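Cake Decorating II, Unit 4: Working with Metallic Leaf and Luster
Handout, revised 4/27/18

Read this before the lab. You will need your turntable, a bench scraper, two soft brushes and a six-inch cake that has been crumb-coated and chilled overnight.

Leaf and luster dust do different jobs. Leaf gives a broken, reflective surface and catches light at the edges. Luster dust gives an even sheen and is easier to control on curved work such as petals and piped borders. Check the label on every jar. Only products marked edible go on the part of the cake that will be eaten. "Nontoxic" does not mean the same thing.

Buttercream should be cold and firm when leaf goes on. Fondant needs a very light film of water or clear spirit, brushed on and left until tacky. Turn off fans before opening the book. 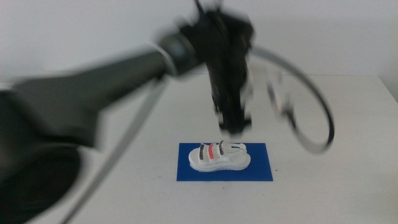 Fig. 1. Robot arm with gripper over a table.

To paint with dust, mix it with clear spirit in a small dish until it runs like thin cream. Stir often, as the powder settles. Let the first coat dry before adding a second.

For the lab, cover the lower third of one side with leaf and let the edge fade upward. Leave the rest plain. Work is graded on clean frosting, placement and finish.

The tiered project is due in May. Sketches come first, with portions worked out for 192 guests.

Related handouts
Unit 3: Stacking and Doweling
Marras Buttercream, Large Batch
Pikel Piping Drills
Pricing a Tiered Cake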